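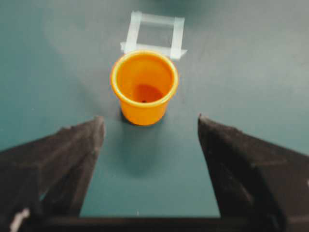
Minutes of the July workroom meeting, Cestthorpe, opened 5 pm in the back room. Present were Morenike Okafor (chair), Bienvenido Aquino, Temitope Danladi and Ifeoma Ekwueme (minutes). Tamunoemi Isah sent apologies and a page of notes, which were read out under item 2. The main business was the proposal to give every item on the teal bench its own taped spot. The trial square has gone down in pale see-through tape, strips overlapping at the corners and the ends left running past them, and the orange cup was still standing in front of it and not in it. The chair asked that this be minuted.

1. Previous minutes
Accepted. Bienvenido disputed the word "agreed" under storage, as he remembers no agreement. Changed to "discussed".

2. Taped spots on the bench
Temitope spoke for the proposal. She says the bench gets covered because things have no fixed place, and that one square per item would have it clear by closing time. Bienvenido asked who had tested this. Temitope said Veltik recommends it in the booklet that came with the Holo storage range. Morenike observed that Veltik also sells tape.

Tamunoemi's notes (filed as "Isah, bench") make two points. Clear tape on a dark bench is easy enough to see from one side of the room and she doubts the other. She would also like to know who peels it off when the layout changes, and with what. Ifeoma thought a coloured tape would be better. Temitope prefers the pale one as it is less of an eyesore. No colour was settled.

Quote from Veltik for marking out the whole room: $644. Quote including the Holo shelving: $1764. Neither was supported. The chair said she would want to see a single cup put back in a single square for a month before anyone spent four figures on the idea.

3. Cups
We have been told these orange plastic cups are "multi-purpose". Ifeoma pointed out that a cup with holes in the bottom has at least one purpose fewer. They will do for seedlings or for pencils, provided the pencils are thick. Bienvenido wants to order 30 more for the winter sowing and has the supplier's price. Morenike asked why we need more when the ones we own can't be found a home on the bench. 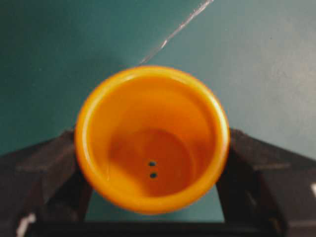

Bienvenido replied that the sowing trays will be full whether or not the bench is tidy, and that saucers would have to be bought as well or the benchtop will be soaked. Temitope said a saucer could go in the square. Morenike said that would be a second item and, under the proposal, would need a second square. This went on for some 5 minutes.

Order held over. Bienvenido to find out whether the saucers come separately.

4. Actions
Temitope: keep the trial square going until next meeting and write down how often the cup ends up in it.
Ifeoma: price coloured tape, local shop only.
Bienvenido: saucers, as above.
Morenike: tell Veltik no for now – politely.

5. Other business
Temitope asked whether the labels could be laminated. Left for next time, as there are no labels yet.

Reading time: 3 minutes

Contact the workroom | © Cestthorpe Workroom | Back to top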